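Forum > Home assistance arms > Safety and good practice
Thread: Grip rules for handheld items

flurbridge_tom
7 Jan 2018
We're rewriting our grip rules at Flurbridge. The draft by Ingeborg Nolte says remotes get held near the middle, fingers on the sides, and never on the keys. I want to add a force cap for anything with buttons. Comments welcome.
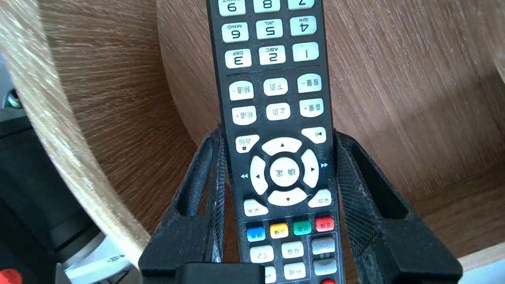 TV remote held near the middle, number keys at the top.

mevia_bench
Middle is fine. Keys are the hard part – on a narrow remote the fingers end up close to the outer ones whatever you write. I'd say "avoid" and log any key press.

Hoxha_S
Disagree. "Avoid" means people skip it. We wrote "never" in September and the operators got more careful. The arm stops and backs off if a key registers.

mevia_bench
And how many stops did you get?

Hoxha_S
8 in 100 grips, mostly on one remote. I can live with that.

flurbridge_tom
Next section is bedside tables. Draft says plan the approach from the open side, and check cable slack before reaching over small items.
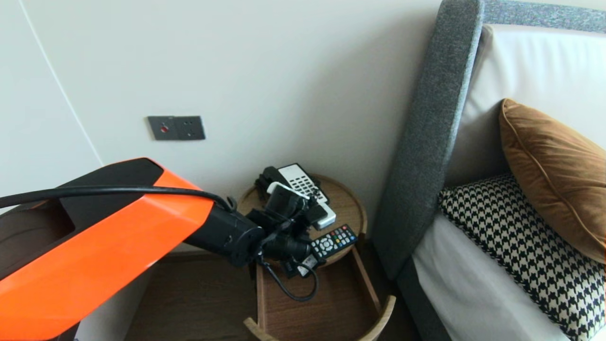
takora_fan
Who checks the cable slack, the operator or the software?

Hoxha_S
The operator, before every session and again after any change of tool. Software limits come second.

mevia_bench
Agree on that one. Still think "never" is too strong for keys.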